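Nerville patterned rug, red: review after 7 months

I bought this rug in September for the small living room, and I think seven months is enough time to write something fair. The seller was Rokia, and the delivery took two days.

The color is a deep red, with bands of white, navy and mustard, and big diamond shapes. In the shop photos it looked more orange to me. I prefer it as it is. The pattern is busy, so small dirt does not show so much between two cleanings.

When it came out of the package it had hard folds. I put books on the corners and after 38 hours it was flat, except one corner which needed longer. There was also a smell for the first week, not strong.

What I like less is the weight. It is light, and it slides on my floor when I vacuum. I had to buy a pad under it, from Sang, and this should be included for a price of 300. 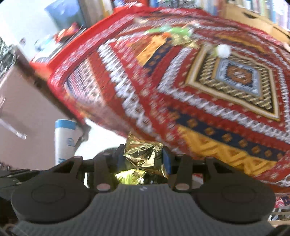 Candy wrappers and other shiny papers are easy to find on it, but dark crumbs are not, so look at it from the side, in the evening, with a lamp on. I did not see loose threads.

I would buy it again, but in the bigger size.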